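Unit 4: Sorting and Placement of Kitchenware on a Work Surface
Course notes, Household Organization and Kitchen Practice
Prepared by Songül Kırmızıgül; exercises revised by Volkan Yazıcı

4.1 Scope

Unit 3 covered storage by cabinet and drawer. These notes deal with the stage before storage, when items are out on a surface and have to be grouped before they are put anywhere. The same method applies to setting up for cooking and to clearing up afterward. Read section 4.2 before the practical session. Sections 4.4 and 4.5 are needed for the written exercise.

4.2 Terms

Vessel: any open item that can hold other items or liquid. Cups and bowls are vessels. A colander is counted as a vessel for sorting purposes, although it does not hold liquid.

Flat support: a plate, tray or board. A raised rim does not change the class.

Closed container: a bottle, jar or tin with a cap or lid.

Loose item: anything small enough to roll or be swept off the surface by a sleeve. In the practical sets these are toy foods, which keep their shape and can be reused from one group to the next.

Footprint: the area an item covers when seen from above. An upright bottle has a small footprint. The same bottle on its side has a large one and may roll.

4.3 Reading a surface before moving anything

Look at the whole surface first and assign each item to a class from 4.2. Then note which items are resting on or in others, as these have to be moved first. A ketchup bottle lying across a plate makes the plate unavailable, even though most of the table around it may be clear. Record the bottle as a closed container and the plate as a flat support – the pair is never recorded as one item.

Color is a weak guide. A bowl and a colander in a similar pale green belong to the same class because both are open, and they would still do so in different colors. Perforations are the quickest way to tell the two apart from above. Loose items near a vessel are recorded as loose until they are placed in it, as with a strawberry lying below a bowl or an orange slice beside a cup.

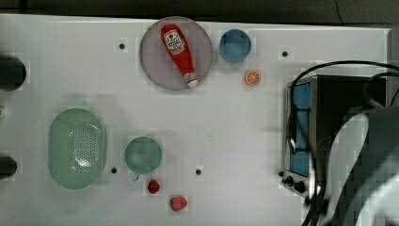
4.4 Order of work

1. Clear flat supports. Lift off any closed container and stand it upright at the back of the surface, cap secured.
2. Place vessels by footprint, largest first. A colander normally goes down before a bowl, and a bowl before a cup.
3. Collect loose items into one vessel. Use a bowl. Very small pieces can catch in the openings of a colander.
4. Leave a margin of 100 mm along the front edge. Nothing is set down inside this margin, including during step 3.
5. Check the surface again from above and compare it with the first record.

Steps 1 and 2 may be exchanged if a vessel blocks access to the plate. Step 3 is always done after step 2.

4.5 Nesting

A bowl may be nested in a colander when its widest part fits inside the rim with clearance on all sides. Measure across the short axis of an oval colander, as the long axis gives a misleading result. Items with handles or tabs are nested with the projection pointing toward the user. Do not nest a vessel that still holds loose items.

4.6 Exercise

Draw a plan of the surface before and after sorting, at the same scale. Label each item with its class. Mark the front margin as a dashed line. Written work is limited to 500 words, plans not included, and a mark of 70 is required to pass the unit. Hand in both plans by the end of August.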